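Product Review: Bavura Walking Foot for Domestic Sewing Machines

Reviewed for the Grunemmont Quilting Guild equipment library

The Bavura walking foot was assessed by the Guild's equipment panel over one winter session ending in May. It is supplied by Curkico in a soft pouch with a quilting guide bar and a printed leaflet. The panel fitted it to four domestic machines and used it for straight-line quilting, binding and the joining of long backing seams.

Fitting was straightforward on three of the machines. The fourth, an older Carvalho model with a low shank, required the needle clamp screw to be loosened further than the leaflet suggests. Members borrowing the foot should check that the fork sits over the clamp before sewing.

Feeding was even through cotton batting and satisfactory through wool. On a cot quilt with 13 rows of parallel quilting, the layers stayed aligned from the first row to the last, and the colour of the thread was the only thing that needed correcting. Polyester batting of higher loft was less successful — small tucks formed where lines crossed near the centre.

Noise is noticeable at speed. Sławomir Walczak, who quilted the largest sample, recommends a stitch length of 3.5 and a moderate pace. The guide bar is the weakest part of the kit and tends to drift during long rows. Painter's tape gave a more reliable line.

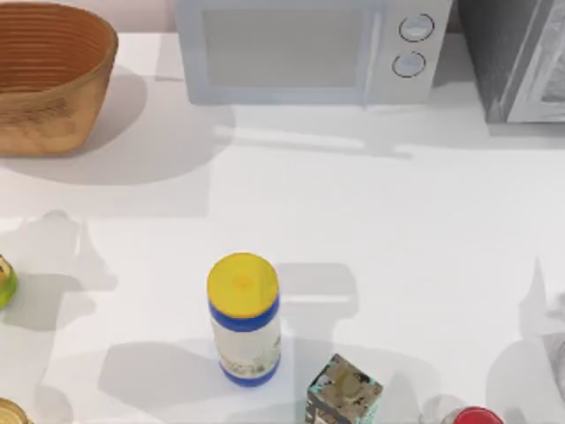

Woven basket and microwave on a white countertop (computer rendering).

The foot has been entered in the library catalogue as item 434 and may be borrowed for up to 5 weeks. The panel rates it four out of five for general quilting and does not recommend it for high-loft work. Borrowers are asked to brush out lint before returning it and to report any wear on the rubber feed teeth.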